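Up at 6:40, rain again, so no walk. I made coffee and put on side one of the Stefanou record to see if I still thought what I thought last night. I do. The tenor solo on the second tune is the best thing on it, and the drummer is too loud behind it.

I have been going back and forth on this record for most of March. It came in a box from the Closton sale, 157 LPs for one price, and I bought the box for two Ullow pressings I could see at the front. The rest was mostly dance bands and a lot of organ music. The Stefanou was near the back in a plain sleeve with no notes, only the name and a catalog number, 747, stamped on the corner. No personnel, no date, no studio. The label is Hakmont, which I knew for polkas and church choirs. I did not know they had ever recorded a jazz septet.

What I have worked out so far: it is seven players on most tracks and eight on the last one, where a second trumpet comes in for the closing chorus and then stays through the ending. The piano is not in tune above the staff. The bass player is very good and is recorded badly. Whoever wrote the arrangements liked to give the melody to the trombone and put the alto under it, and did this on four of the six tunes, so by side two you are waiting for it. On the ballad it works. On the fast blues it sounds like the trombone player is running for a bus.

I wrote to Jeanine Boersma last week to ask if she knew anything, as she played piano in that part of the state for years and remembers every bandstand she sat on. Her answer came this morning, two pages, typed. She knew the band. She says they worked the Hakmont ballroom for one winter, and that the record was made on a single afternoon because the hall was booked for a wedding that night. She was asked to play on it and said no because she had a cold. The man they got in her place had never seen the charts. That would explain the ballad, where he lays out for the whole first chorus and then comes in very carefully, one note at a time. I had taken that for taste.

She did not think much of the leader. She wrote that he counted off everything too fast when he was nervous and that he was nervous most of the time. She also said the tenor player quit music the next year and sold boats. 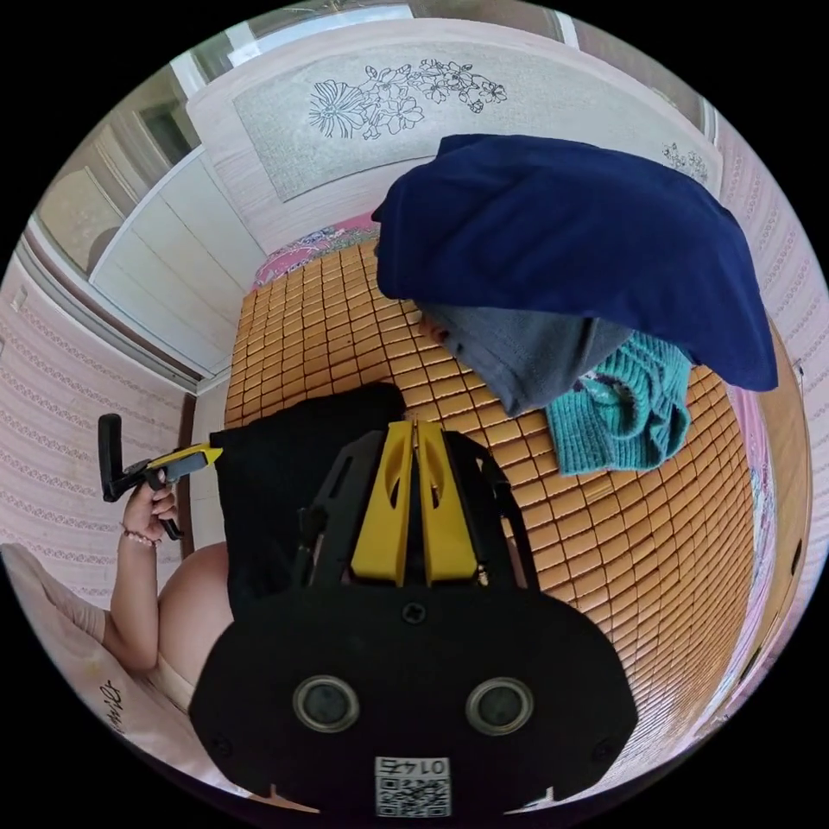 Black garment laid out on the bed.

Played side two after lunch with her letter next to me. The count-off on the fast blues is left on the record, and it is fast. You can hear the trombone miss the pickup and catch up by the third bar. After that the rhythm section settles a little slower than where he started them, and nobody seems to mind. The tenor has three choruses and uses the same phrase to open each one, moved up a step the second time and back down the third. I tried it on the clarinet. It lies badly under the fingers on my instrument, so I transposed it, and then it was easy and not very interesting. It needs the lower register and his sound.

I copied out the bridge of the ballad too, as well as I could hear it. The inner parts are hard to get. I have the trombone line and the bass, and I am fairly sure of the alto except for the sixth bar, where there is either a flat nine or a mistake. I played the bar over until I could no longer hear it at all and then stopped. I will ask Jeanine, though she may say she was in bed with a cold.

Cleaned five more from the box. Two of the organ records are warped past playing and can go. One of the Ullows has a scratch across the first track that I did not see when I bought it, and it clicks all the way through the intro. The other one is clean and plays very well. It is a quartet date with vibes, nothing unusual, all standards, but the band sounds like it had been together for a while. The brushes on the slow one are very well recorded. I played it twice.

Rehearsal at seven in the school band room. Nine of us, which is low, and only one trombone. We ran the Basie chart and the new waltz. The waltz is still falling apart at letter D, where the saxes have the tune and the brass have those offbeat figures, and everyone slows down to be polite. We took it by sections and it was fine by sections. Put together it was the same as before. My own part has a passage over the break at the end that I did not have under my fingers, and I left out two notes the last time and came in on the downbeat, which helped the people around me more than the two notes would have.

I brought up the ballad during the break and said I was trying to take it down for the group. Some interest. The alto player wanted to hear it first, fair enough. The bass player asked if there was a bass solo. There is, eight bars, and I told him so, and he is for it.

Home at 9:30. Wrote back to Jeanine to thank her and asked about the second trumpet on the last track, and whether she remembers the name of the piano player. I also asked what the hall was like, since the sound on the record has a long ring to it that I can't place, almost 2 seconds after the last chord before it is gone. I timed it by the kitchen clock, so that is not scientific.

Need to buy: reeds, inner sleeves, stamps. New needle can wait until next month. Still have to shelve the dance bands, which are all over the floor by the radiator and should not be there overnight. Moved them before bed.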